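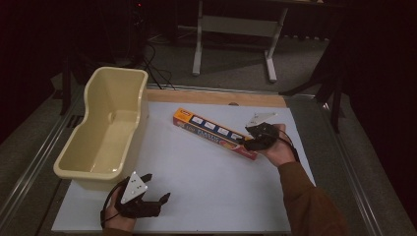

Plastic wrap and an empty cream tub on a white work board. Photo: Flisar

FLISAR PUTS "TIDY KITCHEN" CLAIMS TO THE TEST, FINDS MOST OF THEM WANTING

2019-06-07 — Flisar, the household storage consultancy, today released the results of a drawer and cupboard trial that set out to check the promises printed on kitchen organizers. The short version: a plain open tub did most of what the expensive inserts did, and in a few kitchens it did more.

The trial ran in 218 homes. Each household was asked to sort the long, awkward boxes that most kitchens own and few kitchens have a place for. Plastic wrap, foil, parchment, sandwich bags. Half the homes got a divided insert sold for this purpose. The other half got an open plastic tub with no dividers and no instructions.

After three months, 210 households were still taking part. Flisar makes no claim that this is a large study, and it was not set up to settle every argument about drawers.

"We were told going in that people need a dedicated slot for each box," said Poppy Oakley, head of trials at Flisar. "I have read that sentence in a lot of catalogs. I have never seen anybody back it up, and we couldn't back it up either. People put the wrap in whatever was closest to the counter and had room."

The divided inserts did well in wide, shallow drawers. They did poorly almost everywhere else. A wrap box is long, and a divider set an inch too short turns it into a box that sits on a slant and stops the drawer from closing. Several households took the dividers out in the first week and used the insert as a tray.

Tubs had their own problems. Small items sank to the bottom and stayed there. Some tubs were too short for the longest boxes, which stuck up over the rim and tipped when the tub was pulled forward. Rounded corners look nice in a store and waste space on a shelf, a point raised in more than one of the written comments.

Győző Farkas, who wrote the trial report, is also doubtful about the before-and-after pictures that sell this kind of product. "A cupboard looks good on the day you sort it," he said. "Ask to see it in December."

Flisar will not be awarding a seal, a star rating or a "best buy" label on the basis of these results. The company has turned down requests to do so. Its advice to shoppers is limited to the following: measure the longest box you own before buying anything, and measure the inside of the drawer at the back as well as the front. If a container you already have will hold the box lying flat, try that for a month.

A second round is planned with 3000 households and will look at pantry shelves. Chun-yin Yen will lead the work. Flisar expects the results to be less flattering to labeled jars than the jar makers would like, but has no figures yet and will not guess.

The full report, including the written comments, is available to the press on request.

Press contact: Man-lok Ho, Flisar Press Office

© 2019 Flisar. All rights reserved. | Contact | Back to top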